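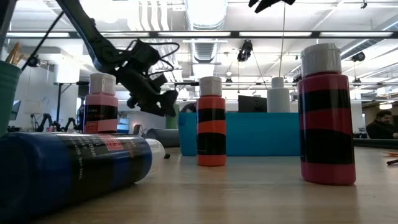 Figure 2. Paint bottles on the work table, one lying on its side and the others standing, with a blue box behind.

4.2 Colour, label and the place of the bottle

Reading time: 9 minutes

In the previous section we described how the rooms at Cukaleck and Trorarside store their paint between lessons. In the present section we turn to the table itself, and to the question of how a person decides which bottle is taken next when the table must be cleared. Earlier writing on shared art rooms speaks mostly of cupboards and shelves. The short time in which the material is still on the table has received less attention, although the users of both rooms named it as the most tiring part of the lesson.

We asked 30 users of the two rooms to clear a table of paint into an open box, in the way they would do it at the end of an ordinary afternoon. No order was given to them. Each taking and each putting down was noted by the second author, and this gave 3,174 notes, which were later read again by the first author. Where the two readings were different, we spoke about the case until we agreed.

The first thing we observed is that the written label was used very little. The bottles in Figure 2 are typical for this type of paint: the body has the colour of the paint, a dark band goes around it, and the print on the band is small. On the blue bottle one can read "blue" and "non-toxic", and on one of the pink ones "50ml", but a person who stands at the table does not need these words to choose. The colour is enough. Only 19 users turned a bottle to read it at any time, and most of them did so with two bottles of a similar pink or red. One user at Trorarside told us: "I read it only when I am afraid to mix two of the same family."

The second observation concerns the position. A bottle which lies on its side was often taken before the standing ones, even when it was farther from the hand. Several users explained this with the fear of leaking, and they pressed or turned the cap before they put the bottle away. Others said simply that a lying bottle looks untidy and that they wished to have it out of sight. We did not find a difference between the two rooms in this point.

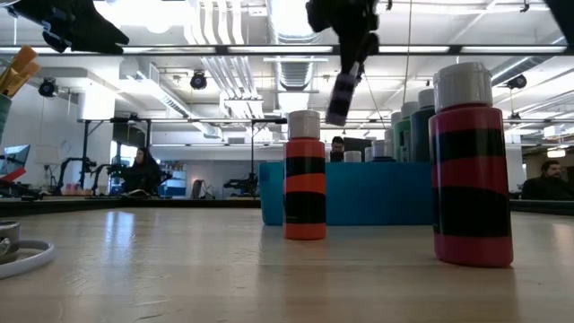

Figure 3. Two banded bottles with open table between them; more bottles are lined up along the back rim of the bin.

When only a few bottles remain, the way of working changes. At the beginning the users took what was near. Towards the end they looked more at the box, and they asked themselves where the next bottle should go. The row in Figure 3, with the green bottle and the dark teal bottle next to each other at one end, resembles an arrangement that we met many times. Green and blue-green were kept together, and white or pale bottles were also put side by side. We call this a soft order. It is not written anywhere in the room, and the users could not always explain it, but they noticed when it was broken.

The distance between the bottles which are still on the table also plays a role. If two bottles stand apart, as the orange and the red one do in the same figure, they are normally taken one by one. If they touch, many users take both in one hand. This saves a walk but it makes the soft order more difficult to keep, and at Cukaleck we saw that such pairs were later moved again inside the box.

We use cookies to remember your reading settings. By continuing you accept our cookie notice.

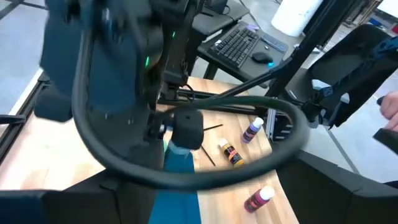

4.3 BRUSHES AMONG THE BOTTLES

Brushes were treated in a different manner. A thin dark handle on a pale wooden table is easy to see, but it is not easy to pick up flat, and 24 users left the brushes until the bottles near them were gone. When the bottles are small and all lying down, like the purple, the yellow-orange and the magenta one here, the handles between them point in several directions and the hand must go in carefully. Some users first pushed the bottles aside with the back of the hand. Others rolled the brush to the edge of the table and let it fall into the palm.

Osaze Igwe, who teaches at Trorarside, asks her groups to collect the brushes first. She reported to us that this rule is followed for a few weeks in October and then forgotten. We think that the rule goes against the habit described in Section 4.2, where the larger and more colourful object attracts the hand. A separate jar on the table may help more than a rule, and we return to this possibility in Section 5.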